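SPEAKER NOTES - bench setup for small groups, talk 2 of 3
Keerthana, with slides from Chiến Từ

Start w/o slides. Hands up who has stirred a beaker this week. OK. Who wiped the bench first. (wait, let them laugh)

Say: this is the cheap talk. No balances, no fume hood. Beaker, rod, rack, cloth. If you came for the titration stuff, that's Chiến after the break, room 231.

Slide 2. Dark ground. Clear liquid in clear glass on a pale bench, you can't find the meniscus from the second row. Put black under it and the edges come up. We did the Gallent open evening on a bare table one year and people at the back thought the beaker was empty.
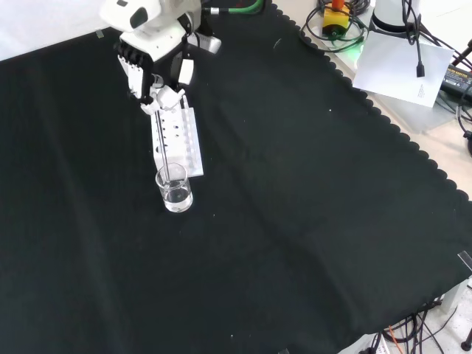
Stirring over black cloth, rack behind the beaker.

Cloth details, go quick:
- any black tablecloth. Scalloped edge is fine, ours is
- tape at the corners, clear tape, press it down hard
- lint roller!! black shows every speck. still missed some
- iron it if you have time. we never have time
- cloth goes nowhere near a burner. Say this twice

Slide 3, glassware. Small beaker with a spout. Fill to half or under, no more, you want room for the rod. Graduations on a beaker are a guide only, people will ask, say guide only and point at the cylinder.
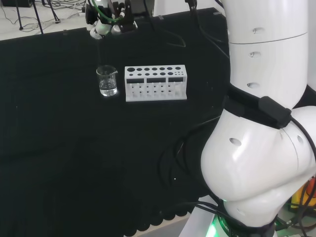 Rack goes next to the beaker with a gap. Leave the gap, you need somewhere for your hand when tubes start going in. Mixed hole sizes are worth paying for, we bought a one-size rack from Brornivport and half the school tubes fell straight through. Tubes stay out till you need them. Big holes at one end, small at the other, tell students which end is which before they start, saves an arguement.

Check time here. Should be at 10 min. If over, skip Ông story.

(Ông story: Chiến's grandfather, stirring coffee with a spoon, never touched the cup. Two lines max. Then on to rods.)

Slide 4, stirring. Hold the rod high, let it lean. Small circles. Don't scrape the bottom, don't beat it like eggs. Listen for clinking, if it clinks slow down.
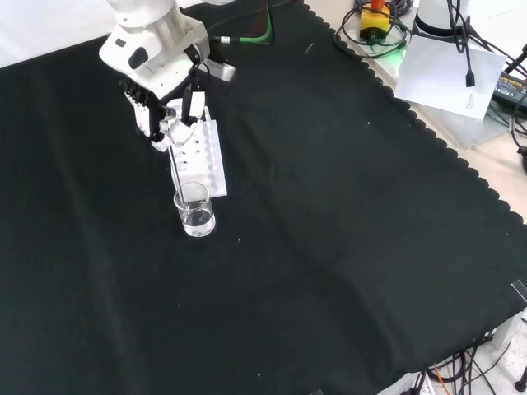

Rod leaning on the rim, tip in the liquid.

Rod goes down where? Ask the room. Someone will say on the bench. No. Watch glass or a folded wipe. Rinse between solutions, evry time.

Slide 5, clearing space. Anything you don't need for the next step goes off the cloth. Paper too. Keep the printed steps to the side where you can read them.

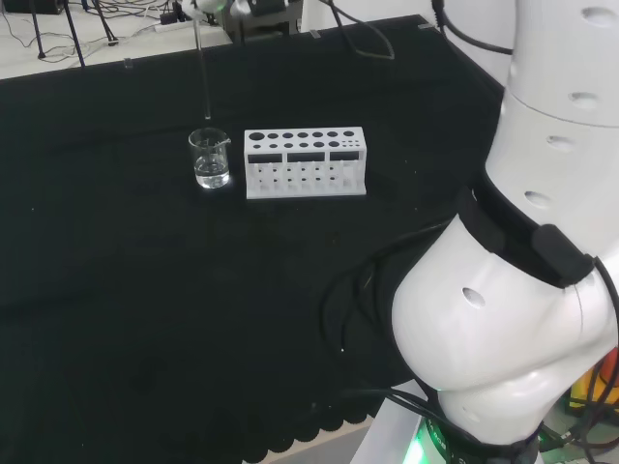

Photo: Betell teaching bench set

Numbers if asked: 600 handouts printed, 103 left, in the box by the door, please take some. Cloth is washed cold, hang dry.

Questions. Repeat them into the mic. Then Chiến for part 3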